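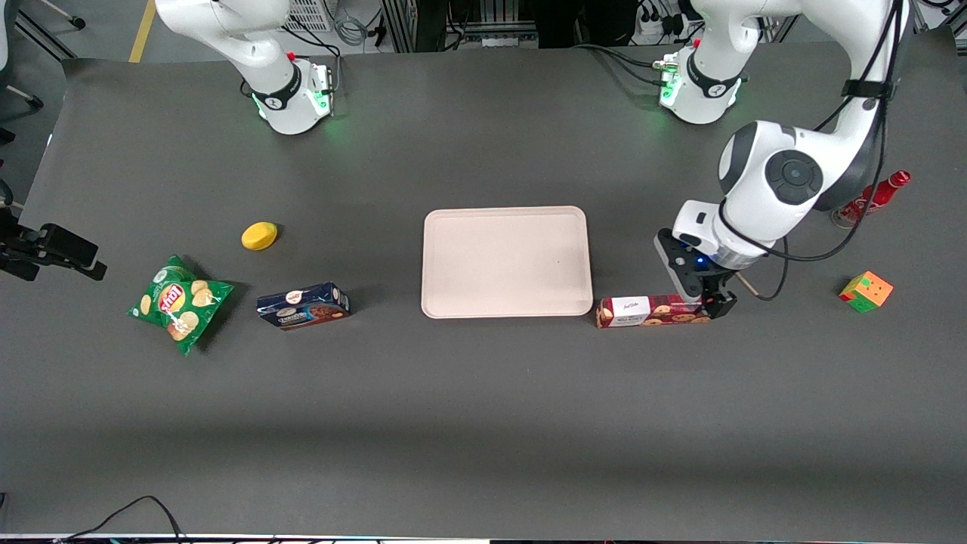 Roltano es el guardián nocturno de la Lavandería Figueroa, el segundo juego de la serie Vodholm, y ahora se puede tener en casa como figura para montar. Tiene forma de garza con abrigo largo, un ojo redondo más grande que el otro y una mandíbula que se abre demasiado. En el juego casi siempre se le conoce primero por la luz y después por el ruido. El jugador ve en el suelo un halo verde muy débil, parecido al que dejan los indicadores verdes de la foto sobre la mesa gris oscura, y tiene pocos segundos para cerrar la compuerta del pasillo. Hemos querido que la figura conserve este efecto, por eso las dos luces están dirigidas hacia abajo y no hacia la cara de quien mira.

El personaje fue dibujado por Shih-chieh Tsai para el primer capítulo, donde solamente aparecía en un cartel detrás del mostrador. Los jugadores preguntaron tanto por él que en el segundo capítulo recibió una ruta propia, tres frases de voz y un final secreto. La figura corresponde a la versión del segundo capítulo, con el abrigo entero y el pico sin romper. La versión dañada, que muchos llaman «Roltano Seco», no está incluida y por el momento no tenemos fecha para ella.

Contenido de la caja

Cuerpo en dos mitades, ya pintado
Cabeza con mandíbula móvil
Abrigo de tela, cosido
Dos alas que se fijan con presión, sin pegamento
Módulo de luz y sonido
Base redonda con las baldosas del pasillo B
Destornillador pequeño
Hoja de montaje en español, portugués e inglés
Tarjeta numerada

Las pilas no están incluidas. Se necesitan tres pilas del tipo AAA.

Montaje

El montaje es sencillo, pero recomendamos leer la hoja completa antes de empezar. Primero se coloca el módulo en el pecho, con el cable hacia arriba, y después se cierran las dos mitades. Si el cable queda entre las mitades, el cuerpo no cierra bien y no se debe forzar. La cabeza se pone en último lugar. El abrigo se puede quitar y lavar a mano con agua fría.

Sonido

El módulo reproduce las tres frases originales y el tarareo que se escucha en la sala de calderas. Las voces son de Isauro Pacheco, el mismo actor del juego. Hay un interruptor debajo de la base con tres posiciones: apagado, solamente luz, luz con sonido. En la última posición la figura habla cuando se presiona el sombrero. No tiene sensor de movimiento y no habla sola durante la noche, lo mencionamos porque es la pregunta que más recibimos.

Edición

La primera edición es de 2.433 unidades. De ellas, 261 llevan en la tarjeta la firma de la ilustradora y se reparten al azar, así que no es posible pedirlas por separado. Quien compró la figura de Clevley con el mismo correo electrónico recibe también la pieza que une las dos bases. Clevley y Roltano quedan entonces uno frente al otro, como en el mapa del sótano.

Preguntas frecuentes

¿Incluye el juego?
No. La figura y el juego se venden por separado. Dentro de la caja hay un código para el abrigo rojo de Roltano, que funciona en la versión de ordenador. En consola todavía no funciona.

¿Es un juguete para niños?
No es un juguete. Tiene piezas pequeñas y está pensada para coleccionistas a partir de 14 años.

¿Puedo cambiar el color de la luz?
El módulo solamente tiene luz verde. Algunas personas ponen una lámina de color delante del ojo grande y el resultado es bonito, pero si se abre el módulo se pierde la garantía.

¿Qué hago si falta una pieza?
Escríbanos con el número de la tarjeta y una foto del contenido. Enviamos las piezas de repuesto los lunes.

Los envíos de la primera edición empiezan en septiembre, en el mismo orden de los pedidos. Las direcciones se pueden cambiar desde la cuenta del cliente hasta que el pedido aparece como «preparado».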